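How to keep a small charging corner on your table

In my apartment the table is used for everything: eating, working, drawing and charging. For a long time the cables were the biggest mess on it. I tried a box with holes from Cestari, but it was too small for my power bank, so I gave it to my sister. Now I use a simple method, and it takes less than ten minutes.

1. Clear one side of the table only. You do not need the whole table. The left side is good for me, as the wall socket is there.

2. Put something flat under the devices. A big sheet of white paper is enough. On a colored cloth, black cables are easy to see, but small white ones and little adapters are easier to lose in the folds. When the paper becomes dirty, change it.

3. Place the power bank first. It is the heaviest thing, so the other things should go near it. Turn it so that the display looks to you and you can read the numbers without lifting it. 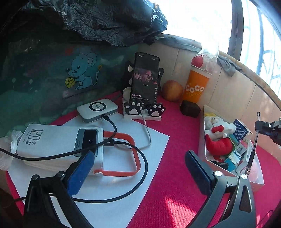 D'Amico

4. Stand the phone up. A phone which lies flat always ends under a book or a bag. My stand has the form of a cat, with two ears that show behind the phone. Any stand is fine if it does not slide.

5. Give each cable its own way. Thick cables like to make a wide loop, so let them do it and do not bend them hard near the plug. Let thin cables run over the paper, at the side where you do not put your hand.

6. Keep drinks away from the paper. I put my cup at the other end of the table, and fruit also, if it was washed just now.

7. Collect the small items in one open box. Do not close it with a lid, or you will stop using it.

If your cables are too long, fold the extra part and hold it with a soft tie. I bought a pack of 200 in February from Trolovier and I will probably never finish it. Please do not use a rubber band, it becomes sticky after one summer.

Once a month I take everything away, shake the cloth outside and put a new sheet of paper.

Last updated November 29, 2022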